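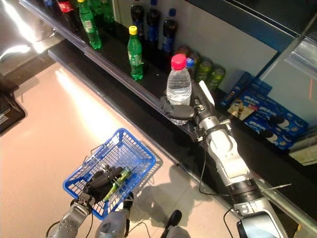

Shelf, bottle and basket.

Rizwan Talukder works with felt, steel cable and the floor plans of buildings that were put up for some other purpose. His new piece, Carkotura, opens in September in the former drying hall at Skiltstead, and he was still hanging it when we spoke. The hall is a long wedge, wide at the loading end and narrow at the other, with a ceiling that drops by more than a metre along its length.

"The drawings I was sent showed a rectangle," he says. "I measured it myself on the first morning and none of the corners was square. I threw out the plan and kept the material."

The material is grey industrial felt, cut into 42 strips and hung from cables between the long walls. Each strip stops at the same height above the floor, so the strips get shorter as the ceiling comes down. Visitors enter at the wide end and walk towards the narrow one. Talukder has left two gaps in each row, and they never line up with the gaps in the next.

He is precise about the fixings. The walls are soft brick and the owners would allow no new holes above the old pipe brackets, which left him with 81 usable points. "Some of those would not take a load. I tested each with a bag of sand and left it overnight. Where a bracket moved, I marked it in chalk and worked round it." The cables are tensioned by hand with turnbuckles, and he checks them again before opening each day. Felt takes up moisture, he says, and the hall is damp in the mornings.

Sound was the starting point. His earlier work at Clarnden used sheet zinc, hung close enough to touch, and the noise of people passing through it became the whole piece. "I did not want to repeat that. At Clarnden you heard the other visitors before you saw them. With felt you lose them. Somebody two rows ahead is gone."

The rows at the narrow end are doubled, and he calls that section the Coman, after the street where his first studio was. It holds the only object in the work, a low cast block of plaster and ash weighing 213 kilograms. It was brought in on rollers before any of the felt went up. Asked whether it is meant as a seat, he says people may sit on it. He has not put up a sign either way.

I asked about light, as the hall has roof glazing along one side only. He has not added lamps. "The felt on the glazed side will fade faster. I have samples pinned up in my own window and the difference shows after a few months. I am content with that. If the piece is hung again I will keep the strips in the same order."

Would it be hung again? He has had one enquiry, from a gallery with a regular white room, and turned it down. The lengths are cut to the slope at Skiltstead, and in a room with a level ceiling the longest and shortest strips would end at different heights. "You could trim them, or hang them on longer cable. Then it is a different work and it should have a different title."

He then went back up the ladder to reset a turnbuckle in the fourth row.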